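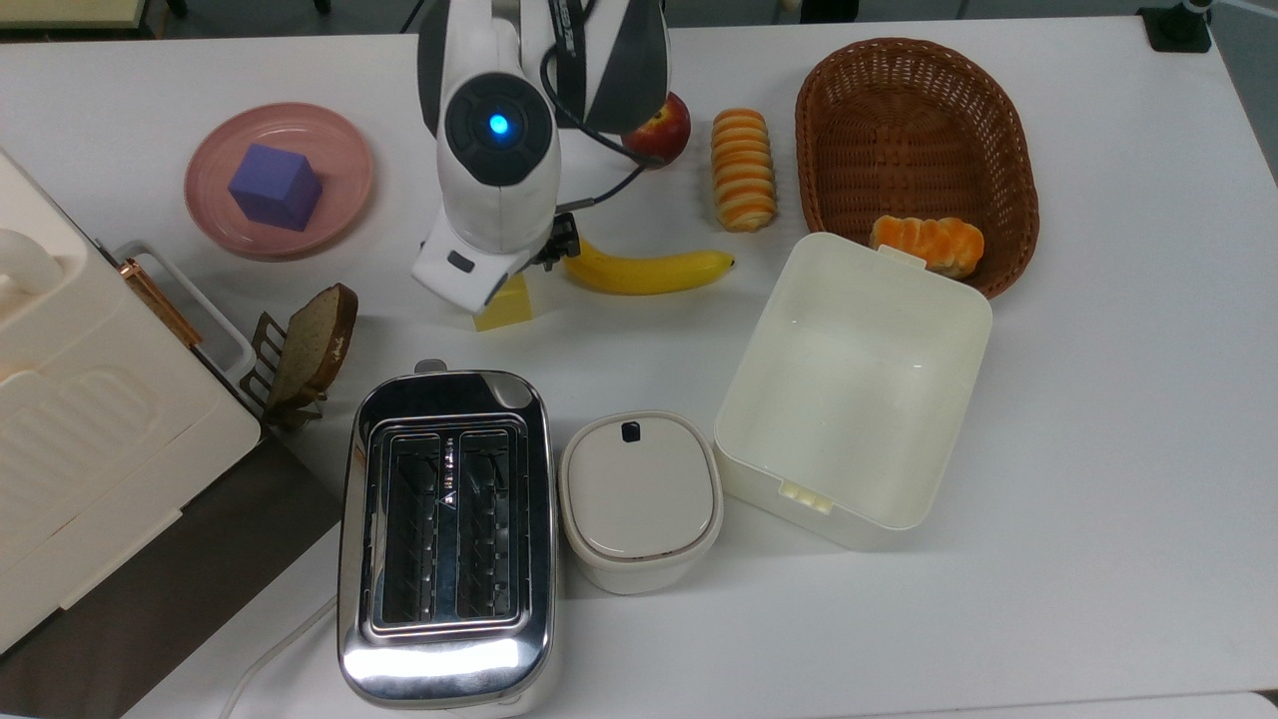 Ilham Radwan wrote to me that the limits in Ritia were far too blunt the first time through, and that a perfectly sweet dog movie got blocked on family night over one mild swear word while a pretty tense thriller sailed right by. Fair complaint! I did the same thing to myself when I set mine up, so I've rewritten this whole section and put the category limits ahead of the overall age limit. If you set things up from the old guide, start again from step 1. Your watchlist stays put.

Section 3: Setting your family's viewing limits

Before you start

You need the Ritia app on a phone or tablet, your Tawhiri player switched on and on the same Wi-Fi, and your parent PIN. If you haven't made a PIN yet, go back to Section 2 and do that first. (I skipped it once and my youngest changed every limit in the house to "anything goes" before dinner.)

Steps

1. Open Ritia and tap Household, then Viewers. Add one viewer for each kid. Nicknames are fine. I'd skip the real birthday and just pick an age band.

2. Tap a viewer's name and choose Limits. You'll see a slider for each category: language, violence, scary scenes, sex and nudity, drinking and drugs, and something called "heavy themes," where divorce, illness and death end up.

3. Set each slider where you want it. All the way left means none at all, and all the way right means no limit. Go slowly on language, the one that caught Ilham out. The first notch blocks a movie for even one mild word, and the second lets a few through.

Note: The sliders go by what reviewers wrote down, so they can't tell you about the mood of a movie. A cartoon villain falling off a cliff and a real-looking car crash can both land on the same notch of violence. I still read the full write-up for anything new.

4. Scroll down to Overall Age and leave it on Off for now. If you turn it on, it wins over every slider you just set, which drove me up the wall until I figured it out.

5. Tap Preview. Ritia shows you a list of titles that viewer could watch tonight. My first go gave me 1,307 titles, and after I loosened language by one notch it was 2,464. If your list looks strangely short, language is the first slider I'd check, then heavy themes.

6. Happy with the list? Tap Save, enter your PIN, and wait for the green check mark. Don't close the app while it's still spinning.

7. On the Tawhiri, open Settings, then Linked Apps, then Ritia, and press Refresh. Pick your kid's viewer name on the start screen and try to play something you know should be blocked. You should get the PIN box.

Caution: Limits cover whatever plays through the Tawhiri. They do nothing for discs, for a laptop plugged into the TV, or for a cousin's tablet. Trailers are also a weak spot! A movie can be blocked and its trailer can still play unless you switch on Hide Trailers, at the very bottom of the Limits page.

Movies with no write-up

Small releases and older foreign films often don't have one yet. By default Ritia lets these through, and I really wish it didn't. Go to Household, then Unreviewed Titles, and change it to Ask Me. You'll get a message on your phone whenever somebody picks one, and you can say yes for one viewing or for good.

Note: The Always Allow list holds 1,000 titles for the whole household, shared between all the viewers. Once it's full, new ones replace the oldest without any warning.

When two kids watch together

Choose both names on the start screen and the stricter setting is used, category by category. So if my older one is fine with scary scenes and the little one isn't, the little one's slider counts, even when the older one has tighter limits on something else. It sounds fussier than it is. Do remember to pick both names, though, or only the first viewer's limits are used.

If something gets blocked that shouldn't be

Press the down button on the PIN box and it tells you which category did it. You can allow that one movie with your PIN and leave the slider alone, and for family night I nearly always do that.

If the reason looks plain wrong (the Narnthorpe and Trernville movies were swapped for ages, so a gentle village comedy was down as a slasher), tap Report and say which scene you mean. Those two were put right on 2/27/23, but you'll need to press Refresh on the Tawhiri if yours still shows the old write-ups.

Forgotten PINs are in Section 4.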